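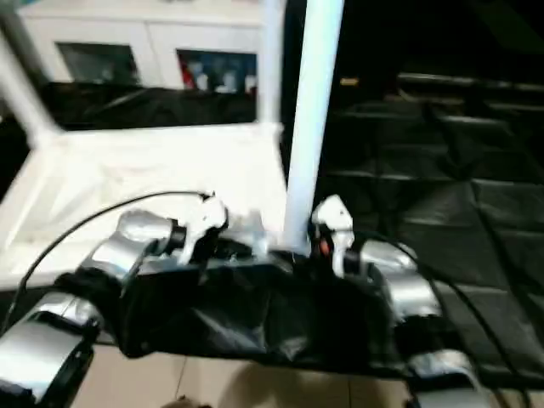 Homach two-arm unit at the Rescombe open day, March

I went to Rescombe wanting to like the Homach. I've been reading about two-armed robots for light shop work long enough that I'd like one of them to be worth the money, and Zuludmont, who sell it, had been sending me invitations all winter. So I drove out, signed the sheet, and stood with everybody else while the arms warmed up.

The job for the afternoon was handling a long white tube over a table covered in shiny black plastic. Pick it up, get both arms on it, move it, put it down. Uldis Kalniņš ran the session and talked the whole time, mostly about what the next software release will do. I asked what the current one does and got a brochure.

First, the good. The arms are quieter than I expected, and when they move together they don't bump each other. The grips are firm. I also liked that the plastic sheet was left wrinkled, as it would be in a real shop. A lot of these demos are done on a spotless table under perfect light.

Now the rest. The first pass took 8 minutes, and my nephew would have had it done before Kalniņš finished his introduction. Between moves there were long pauses. I was told these were the planning software "being careful," and maybe so, but at $373 a week on the lease I'd be paying for the careful parts too. I also asked several times how much of the run was the machine working by itself and how much was somebody steering. The answer changed depending on who I asked.
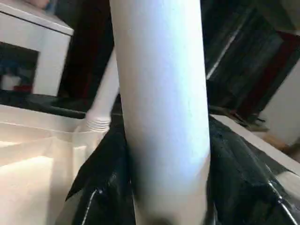 Rūta Avotiņš emailed after reading my notes to say I was being unfair on the speed. Her shop has had a Homach for 18 months, she wrote, and it runs at night when there's no one there to be annoyed by it, so she couldn't care less how long a single pickup takes. Fine. She also said they lost most of the first spring to setup, and I noticed Zuludmont left that out of the talk.

The second run went better. Same tube, a different starting spot, shorter pauses. I asked whether we could try something nobody had practiced, such as a bent piece or a heavier one, and was told there wasn't time before the coffee. There was plenty of time for the coffee.

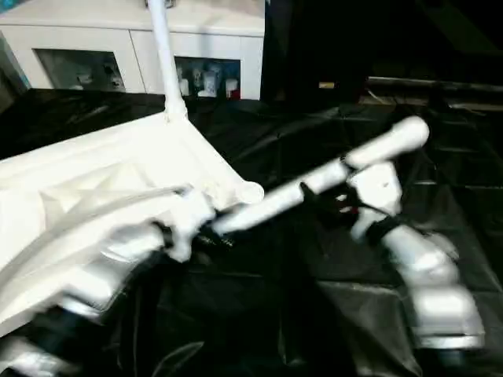 Getting two arms to share one long part is hard, and I'll give them credit for taking it on. What I can't tell you is whether it holds up on a busy morning with parts that come in slightly off. The handout says 344 hours between service visits. It doesn't say what the machine was doing during those hours, and Kalniņš promised to find out. I'm still waiting.

If you have one boring part to move all night and the patience for a slow start, book a visit and bring your own part with you. Insist on seeing it handled. I'm keeping my money for now, and I plan to see the Rebane unit before I decide anything.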